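Collecting season is open at Jomthorpe

Posted 24/09/2019

Big month for us here at Jomthorpe! We've started gathering demonstrations for Trirari, our tidying-and-cleaning model, and I've spent most of September with a gripper in my hand. My forearm has opinions about this.

Quick recap if you missed the spring post: Trirari learns chores from people doing them. We don't steer a robot arm around with a joystick. Two of us pick up hand-held grippers and do the chore ourselves, gripper to gripper, and the recordings go into the training pile. The goal for this first batch is 3000 short takes, all of them with ordinary household stuff, and cleaning bottles are what we're on right now. The turquoise spray bottle with the pink trigger is my favorite so far (everyone has a favorite, don't judge).
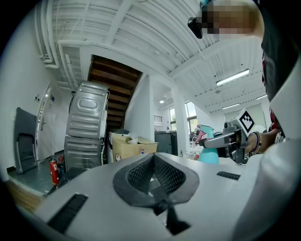

Why spray bottles?

Because they're awful! A box has nice flat sides and a box doesn't care much where you grab it. A spray bottle has a skinny neck, a nozzle that sticks out one way and a trigger that gets in your way on the other, and if you squeeze in the wrong spot you've just cleaned your own shoes. Our old model was pretty good with cups and completely lost with these. So we figured the fix was more examples, and messier ones, with different people holding things the way they'd naturally hold them.

The marker block on top of each gripper is what lets us work out where the tool was at any moment, so the one rule I keep repeating to new folks is to keep your sleeves and your other hand off it. Apart from that we try hard not to coach. If somebody comes in from a funny angle, great, we want the funny angle. If somebody fumbles, we keep the take and tag it as a fumble, and it goes in a separate folder for the recovery training we want to try later on.

A session runs 90 minutes with a break in the middle, and we swap partners at the break so the model doesn't end up learning one pair's habits. We had 8 people sign up for the first round, which is more than I dared hope for, and three of them have already asked to come back. I've also learned that I talk to the bottle when I'm concentrating. The audio doesn't go into the training set, thank goodness.

The part we practice most is the pass, where the bottle is held by one gripper while the other one comes in at the top. You have to slow way down for it, and you both have to agree on who moves first, usually with a lot of "you go, no, you go."

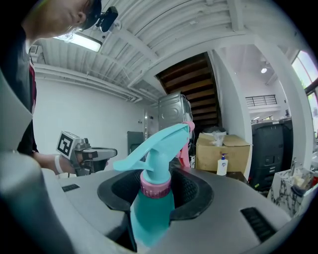 Macarena Valdebenito told me the handoffs are where she'd put all our remaining hours, and that she would happily trade a hundred clean pickups for ten passes where the two people disagree a little about the timing. I'm mostly on her side, though I'd still like more bottles with different necks before we call the pickups done.

Labeling starts next, and the Astberg folks are lending us a desk for it. If you want to try a session, write to Hanan Haddadin, who has the sign-up sheet. Short sleeves are best, and bring a snack.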